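Why Do Things Get Dirty When You Haven't Done Anything?

You wiped the table. You know you wiped it, because a grown-up stood there until you did. Then you went away and left it completely alone, and when you came back there was gray stuff on it. This is very unfair, and science can explain it.

The gray stuff is dust, and dust is mostly tiny bits of bigger things. Your socks are shedding fluff as you read this. So is the couch. So are you, I'm sorry to say. Your skin is always making new cells underneath and dropping the old ones off the top, and they are so small that they fall without a sound. Add some soil from the bottom of a shoe, a little pollen, some hair from the cat (the cat blames you) and a few crumbs too small to be worth eating, and you have house dust.

A lot of it comes in through the front door. Soil sticks to shoes, shoes walk indoors, and soil falls off wherever it likes. If you live near a beach, you get sand. If you live near the cement works in Tratmont, you get cement, and so does your sandwich.
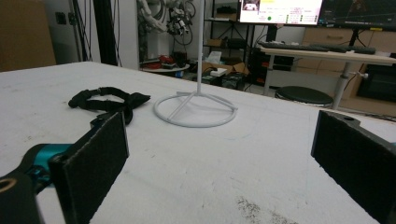 Big pieces of dirt drop quickly. A grain of sand falls off your sleeve and hits the floor before you can apologize. Very small pieces are different. They weigh so little that the air can push them about, and the air in a room is never really still. It rises above a heater, slides down a cold window and swirls every time somebody stomps past in a mood. A speck of dust can ride those little winds for hours before it comes down.

You can catch it at this. On a sunny day, close the curtains until there is just one narrow gap. Look at the beam of light from the side. Those drifting sparkles are dust. They were there before, too. You have been breathing them in all your life, and your nose has been catching most of them, which explains a great deal about your nose.

So what about smudges?

Smudges are dust with help. Your fingers have a thin coat of oil and sweat, even straight after a bath. Touch something and you leave some behind. Dust lands on the oily patch and stays there – and the next hand spreads it out into a nice long streak. The dirt was always going to come, but you gave it somewhere to sit.

Pale surfaces show this best. A white shelf and a brown shelf in the same room collect the same dust, but the brown one keeps quiet about it. Fuzzy things are harder to clean than smooth ones, as all the little fibers make excellent hiding places. A damp cloth works well on a smooth shelf because water makes the specks cling to the cloth. A dry cloth, used with great energy, mostly sends them up in the air for a ride.
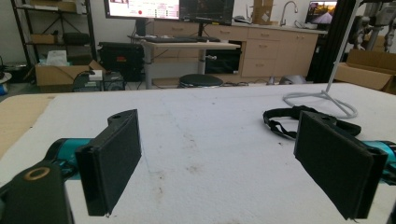

Try it yourself

You need 3 pieces of clear sticky tape, some white card and a lot of patience. Ask a grown-up to help you fix each piece of tape to a card, sticky side up. Put one card by the front door, one under your bed and one on top of a bookcase. Leave them for 30 days. Yes, really. Start in November and you can look at them before the winter holidays get in the way.

Then get out a magnifying glass and compare. Look for fibers, which are long and curly, and grit, which is lumpy. Draw what you find. If the card under your bed is the worst, you may want to keep the results from your family.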